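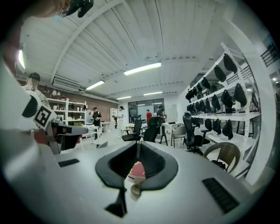

Moving a jade plant indoors for the winter
Posted by Harriet Villanueva in Houseplants

I have a jade plant that has been on my back porch in Trirdale since spring. It's in an 11 inch clay pot and it did well out there. Last October I left it too late and lost a good part of one side to a cold night, so this year I want to get the timing right. What night temperature should I go by? Also, the only window I have free faces north. Will it be OK there until spring, or do I need a light? The house stays at 72 during the day.

Perihan Sarıgül
Go by the nights and ignore the days. Mine come in once the forecast lows are under 50 and they don't go back out until it stays above that. They can take a bit colder if the soil is dry, but I wouldn't plan on it.

Before you bring it in, check under the leaves and where they join the stem for mealybugs. They look like small bits of cotton. Dab them with rubbing alcohol on a cotton swab, then look again a week later. Keep it away from your other plants until that second look.

A north window is weak for a jade. It will live, but the new growth comes in long and thin and the stems start to lean. I'd put a plain LED grow light over it for twelve hours a day, on a timer. Water much less than you did outside. I let the pot dry all the way through, and in December and January that can be a month between waterings.

Roscoe Haverford
had one in a north window for years, no light, it was fine. ugly but fine. just dont water it

Sajib Wijesinghe
Agree with Perihan on the light. One thing to add: some leaves will probably drop in the first couple of weeks after the move. That is normal and doesn't mean it needs water. If the stem feels soft near the soil line, take it out of the pot and look at the roots. I cut back the leggy stems in spring and root the pieces in dry cactus mix.

Thread viewed 457 times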